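I bought the Kerkitz earplugs in July, before the Hasness concert in Beaulieu. After 7 shows with them, I think I can write something fair.

The package has two pairs of tips, a small metal case and a cord I never used. I paid $20. My old foam plugs made every band sound like it played under a blanket, and I wanted to hear the singer.
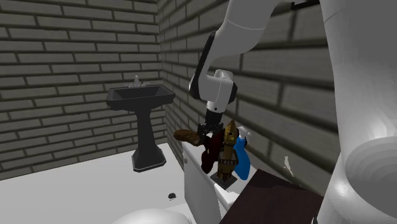 With the Kerkitz the high notes stay. At Hasness I stood close to the left speakers and could still follow the words of the quiet songs. The bass is lower in volume but keeps its shape. When the opening act, Primo Tedesco, played alone with an acoustic guitar, I took one plug out to compare, and the difference was smaller than I expected.

**Comfort**

The large tips hurt me after one hour. The small ones are fine for a full evening, but if I sing along, the right one moves and I must push it back.

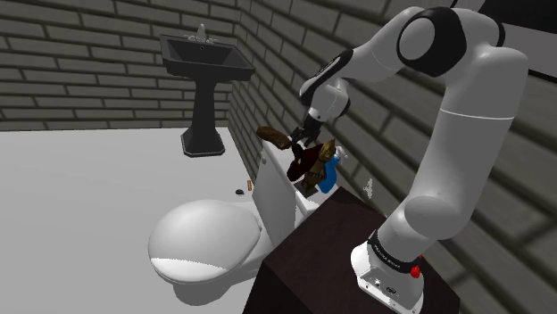

My friend Zahira Rahman has the Bumis plugs, which cost more. We exchanged for three songs. Hers are softer and block less of the drums. For a small club I would choose hers, for a big hall mine.

The case closes badly. I keep a rubber band on it now.

Four stars from me. I would buy them again at this price.
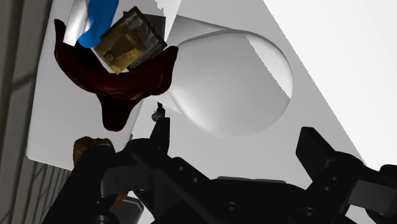

*Close view of the black gripper, from behind and above*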